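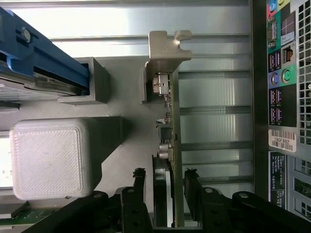 Search reviews

I bought the Zirkex hand controller in April to teach our arm PC assembly jobs by remote control. Graphics card work is a fair test of it, with the board standing on edge and the cooler reaching down between the fingers. The trigger is smooth and closes the gripper by small amounts. Turning the wrist is harder. It took me 40 tries to get 36 recordings worth keeping, and most of the bad ones were my own drift.

The strap is too short and the cable is stiff. Freya Dunmore used it left-handed and had no complaints. I'd buy it again, at the same price.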